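Fellel 2 is out, and the planner finally knows when to wait

7 December 2018

I've been nagging the Flistside lot about this one since January, so I'm very happy to say that Fellel 2 is out today. If you haven't come across it, Fellel is the small open planning and control package for two-arm setups that Eluned Rees and Desmond Kapoor look after, and a fair few of you who write to me are running it on a bench at home or in a college lab.

The big change is in how the two arms share their time. In the old version each arm got its own plan and the controller did its best to run them side by side. That was fine for passing a block across. With anything floppy it was a pain (ask me how many tea towels I've watched get yanked out of one gripper while the other was still making up its mind). Now there's a single timeline for both arms, and you can put what the team calls a hold point on it. Neither arm moves past a hold point until both grippers report that they've closed on something.

I had a go with it at the Gernley workshop and it took me one evening to move my old scripts over. Most of the work was renaming things. The config file has been split in 4, which I moaned about for ten minutes and then rather liked — arm limits, gripper settings, camera settings and timing each get their own file, so you can swap the gripper one without touching the rest.

Emrys Eynon wrote the new replay viewer, and it's my favourite bit by miles. You load a run, drag the slider, and see the commanded position and the measured position of every joint drawn over each other. I found a lag in my left wrist that I'd been blaming on the cloth for months! It can also export a run to a plain spreadsheet file, which will please anyone who has tried to read the old logs.

A few numbers for those who like them. The release closes 26 bug reports, and the test suite now has 845 tests in it, a good chunk of them written by Jeanine Smits, who also fixed the nasty one where a paused run would start again from the wrong step. Thank you, Jeanine, that one cost me a mug.

What's still missing? Hold points only look at the grippers, so if the fabric slips out after they've closed, the planner carries on as if all is well. Yavuz Ertürk has a branch that watches the motor load for that sort of thing. He tells me it works nicely on thick cotton and gets confused by anything thin, so it's been left out for now. The setup guide is also a bit patchy if you're on an older machine, and the page about timing still describes the previous version.

Upgrading is the usual command, but do copy your config folder somewhere safe first, as the installer writes the new files straight over it. Questions can go to the Fellel mailing list, where Desmond is answering most things the same day.

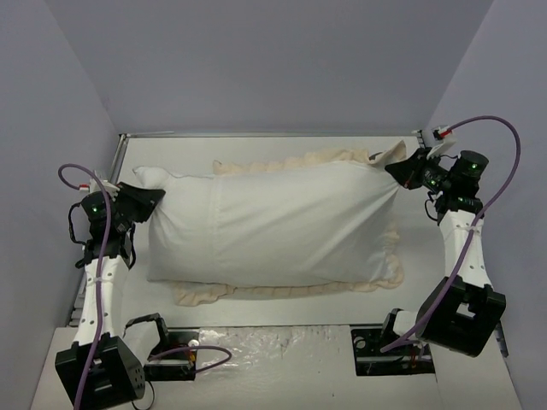 Pillowcase work on a two-arm bench, with a gripper at each upper corner.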